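4.2 拆机示范数据的采集

前一节的任务定义写起来只花了一个下午，把它变成可以训练的轨迹则用掉了整个七月。采集在Ondville实验楼的底层进行，项目内部把这套流程叫作Dreltari，名字的来历已无人愿意承认。任务本身并不复杂：操作对象是侧板已拆下的台式机，零件放在灰色的打印夹具板上，每种零件有自己的槽位。策略需要学会的是夹住、对准、插入或取出，以及在没有对准的时候及时承认这一点。最后一项连本文作者也尚未完全掌握。

我们一共保留了2,000条示范，其中硬盘类600条，处理器类300条，其余分给内存条和若干组合动作。处理器类偏少的原因很朴素：操作员讨厌它。芯片小，顶盖反光，夹爪稍微偏一点就前功尽弃，而遥操作界面对此的反馈大致等于沉默。Eusebio Casado贡献了这一类里最多的轨迹，作为回报，他获得了不再参加周会的权利。

每条示范同步记录腕部相机和固定相机两类视角。腕部视角离零件近，能看清槽口，但夹爪自己也常常占去画面里的一大块；固定视角看得全，代价是细节只剩几个像素。早期版本曾尝试只用固定视角，结果策略对“硬盘在槽里”和“硬盘在槽旁边”一视同仁，态度十分豁达。

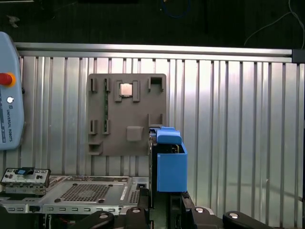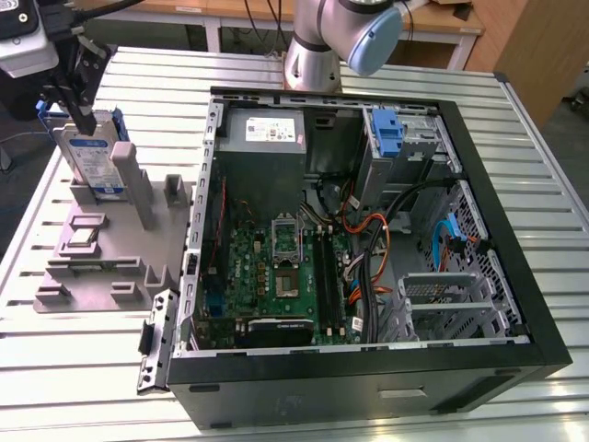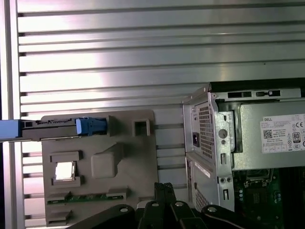
图3 采集现场的三个视角。上：腕部视角，方形插座内为处理器，夹爪手指为蓝色；中：固定视角，黑色夹爪位于夹具上的硬盘处；下：腕部视角，硬盘横在夹具板上部，右侧为敞开的机箱。

起始状态的随机化比预想的要难。按照最初的方案，每次复位后由操作员“随意”摆放零件。检查前17条轨迹时我们发现，人类的随意相当整齐：硬盘的朝向几乎一致，芯片总是先放进离手最近的方槽。此后改由脚本抽取初始布局并打印在纸条上，操作员照做。纸条的遵守情况总体良好，午饭前后略有下降。

失败的处理也值得交代。许多同类工作只保留成功轨迹，读来令人心生羡慕。我们把失败分成两种：一种是操作员在中途察觉偏差并自行纠正，这类轨迹完整保留，标为“恢复”；另一种是零件掉落或触发急停，只截取到出错前为止，不进入行为克隆的训练集，仅用于训练终止判别器。两者的界线由两名标注者分别判断，意见不一时重看录像。最常见的争议是零件被夹歪之后又碰巧滑进槽里，算技巧还是算运气。我们最终统一记为成功，理由是执行时的策略大概也需要一点运气。

关于标定，腕部相机在每次更换夹爪手指之后重新标定，固定相机则在每天开工时检查一次。Wei模块负责对齐各路时间戳，并在丢帧超过阈值时拒收整条轨迹。它在第一周拒收得过于积极，后来查明是一台交换机的设置问题，模块本身是无辜的。受影响的轨迹已全部重采，操作员对此的评论不宜收入正文。

动作以末端位姿增量加夹爪开合量表示，力信号只记录、不输入策略。这样做损失了插入阶段的接触信息，第5节的结果会说明损失有多大。我们也试过把力信号接进去，训练曲线非常好看，上机后策略则学会了在感到阻力时一动不动，从损失函数的角度看无可指摘。

语言指令由操作员在每条示范开始前从固定模板中选取，例如“把硬盘放回机箱”“取出处理器”。模板有意写得平淡。曾有一个版本允许自由输入，收上来的指令里出现了“你懂的”和“跟上次一样”，语言编码器并不懂，也没有上次。这批文本未删除，作为分布外指令放入Grurbridge测试子集，各基线在其上的表现见表4，数字不高，但各家之间相当公平。

数据划分以机箱为单位，同一台机箱的轨迹不会同时出现在训练集和测试集中。按轨迹随机划分会使所有方法的成功率明显上升，我们在附录B中给出了这组数字，供需要好心情的读者参考。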